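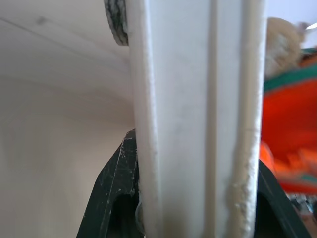
A white profile between dark green fingers, wrist camera view.

Clean Fingers, Please: The Grip Rules Get a Second Edition

The Korkard house rules for gripping and handling are out in their second edition, dated 26 April 2025, and they have shrunk. The first edition ran to 160 clauses. The new one has 69, and we are told the missing ones were mostly clauses reminding you to read the other clauses.

The part worth your coffee break is section four, on grip surfaces. It now asks for a look at both fingers before each session, with a wipe if there are specks or dust on them. The old text said fingers should be "kept in suitable condition," a phrase everyone agreed with and so could safely ignore. Anything that sheds, flakes or leaves powder gets its own line in the log. So does a part with a crumbly edge, even if the flat faces look fine – grip pads tend to collect what edges give away.

Long, narrow parts get a page to themselves. Pinch on the two outer sides, keep the fingers level with each other, and write down which way any groove is facing. Team Jundari asked for that last item after a long argument over two sets of notes that both said "front."

There is a new rule on the wrist view as well. If the held part fills most of the picture, the operator needs a second view before moving sideways. Jivomance had been doing this for years and has been gracious about it, in the sense of mentioning it at only two meetings.

Scuffs and smudges should be noted before the first lift. Without that note, every mark on the part belongs to the robot, and the robot has no way to object.

Two things did not make it in. The proposed color code for wear was dropped when the draft reached its fifth shade of gray, and the Matić checklist stays optional until November, when the wording comes up again. Comments on either can go to the usual address. Please give the clause number, and please check that it is the new one.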